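Textile Handling Equipment Plan: Site Gallery
Jerken Project, planning pages, page 7

Introduction

The Jerken project is budgeting for equipment to handle household textiles: picking garments off a floor, moving them, folding them and putting them on a stack. Before requesting quotes for arms, we are fixing the hand-held gripper order, the storage order and the list of items the tools must cope with. The entries on this page cover one furnished room and deal with floor-level work. Line numbers refer to the draft equipment sheet. Prices are left out until the August revision.

1. Reach and clearance

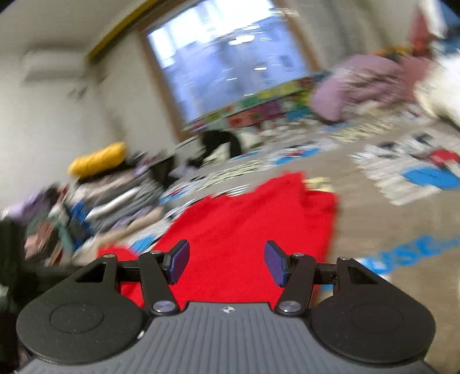
Line 4 of the sheet covers complete hand-held units. The draft calls for 7 units: five in daily use, one at the bench and one sealed spare. Woston and Cabral have both been asked to quote on the same quantity, with finger pads listed as a separate item. A quote that bundles pads with the unit will be sent back, as it makes the running cost impossible to compare.

The minimum opening is set by thick goods. Bedding and puffy jackets bunch up ahead of the fingers, and a narrow opening only catches the outer fabric. Thin goods set the other limit, where the tips must close fully and evenly along their length. Both suppliers should state opening width at the tip. A figure measured at the linkage is of no use to us.

2. Pinch grip on soft cloth

Fleecy and knitted fabrics are the base case for the pad specification. A red piece on a printed rug is an easy target by color and a harder one by shape, because the edge folds under itself.
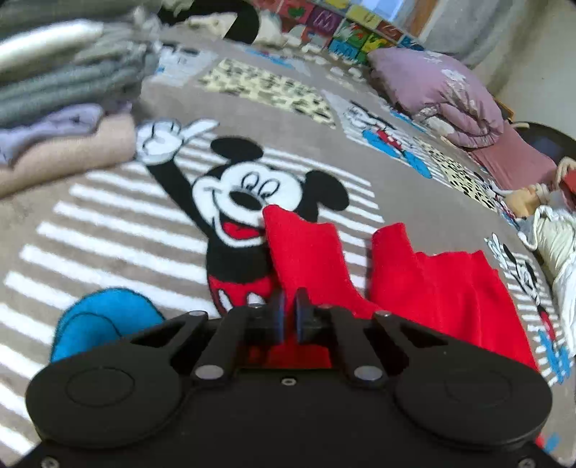
Pads are the largest consumable on the sheet. Planning life is 300 hours of contact per pair, after which the pair is replaced whatever its appearance. The draft order is 82 pairs. Cabral sells pads in matched sets only. Woston sells them singly, which helps if wear turns out to be one-sided, but singles have to be paired by hardness at the bench and that time has to be charged somewhere. Line 9 carries both options until the labor rate is settled.

Adhesive-backed pads are excluded. Fasteners should take a common driver size.

3. Knit items with a cuff

A glove has a ribbed cuff and separate fingers, so where the jaws take hold decides how the rest hangs. The item list now carries gloves as their own class. They were under "small garments" in the first draft. 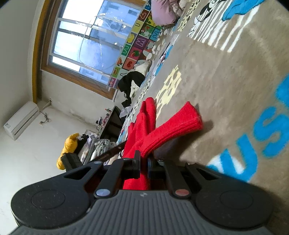

Rooms with a large window need an exposure allowance. Direct daylight on the rug puts bright patches next to deep shade, and fixed camera settings lose one or the other. Line 12 asks for automatic exposure with a manual lock. We looked at blackout screens as a cheaper fix and dropped them: they add setup time at every site, and the equipment is meant to work in rooms as they are.

Storage is line 14. The draft allows 210 hours of recorded work before anything is cleared, with one working copy and one backup. Skornutier quoted for drives and for a rack enclosure. Only the drives are in the plan. The enclosure moves to the second budget period.

4. Grip over patterned flooring

Pattern matters for planning because it drives the sensing requirement. Cartoon prints in red, blue and white share colors with the clothing, and color alone will not separate a red cloth from a printed pair of red shorts. The rug stays on the acceptance list for that reason, along with one plain carpet and one hard floor.

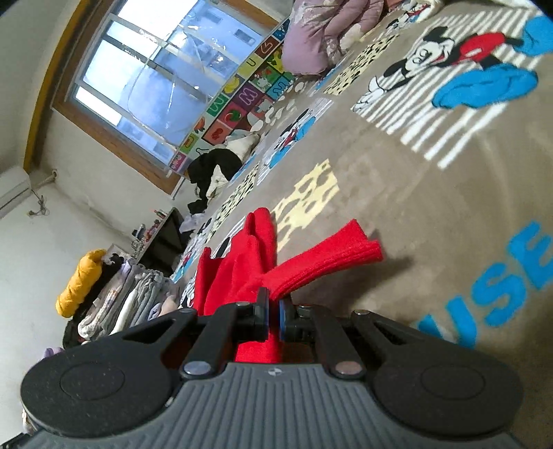

Depth sensing is therefore listed as required on any arm we buy later (line 17). For the hand-held units it remains optional, priced separately. If the option adds weight at the wrist, the supplier has to give the figure with the unit fully assembled and the cable attached.

Open items

Line 4: Woston delivery time not confirmed.
Line 9: labor rate for pad pairing.
Line 12: exposure lock, to be checked on a sample unit from each supplier.
Line 14: second backup copy, yes or no.
Line 17: no supplier contacted yet. Arm selection follows once the item list is frozen.

Next page: bench layout and charging points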